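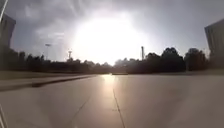

*Last changed: Oct 23, 2026*

The site practice for outdoor robots at Clorkham was rewritten in May. We spoke with the safety engineer who drafted it for Brellalum, the firm that runs the Punuvik ground units there.

The old document ran to 386 lines and the new one is shorter. "Most of the old text covered indoor aisles," the engineer said. "Open pavement got one paragraph, and low sun got no mention at all."

Under the new rule, a unit heading into direct glare drops to its reduced speed and may not use the forward camera alone to clear its path. A second sensor has to agree. "If the two disagree, the unit stops and logs it. The operator doesn't get to overrule that from a desk."
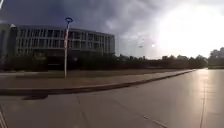
Curbs are handled separately. The map marks each one as a hard boundary, with a standoff of 615 millimeters. "People ask for less. I tell them to bring me braking figures on a wet slab — then we can talk."

Reflections took longer to settle. A bright patch of concrete can read as standing water, and the reverse is worse. The practice treats both as water until the unit has a clear reading from 2 angles.
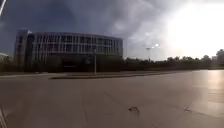 *Open slab paving with a raised curb line and glare at right.*

Small debris is left to the classifier, with a limit: 3 unexplained stops in one run and the route is closed for inspection. The engineer would like the same limit in the Vasseur procedure, which covers the adjoining lots and still leaves it to the shift lead. "Two sets of rules on one route is a defect. I've filed it as one."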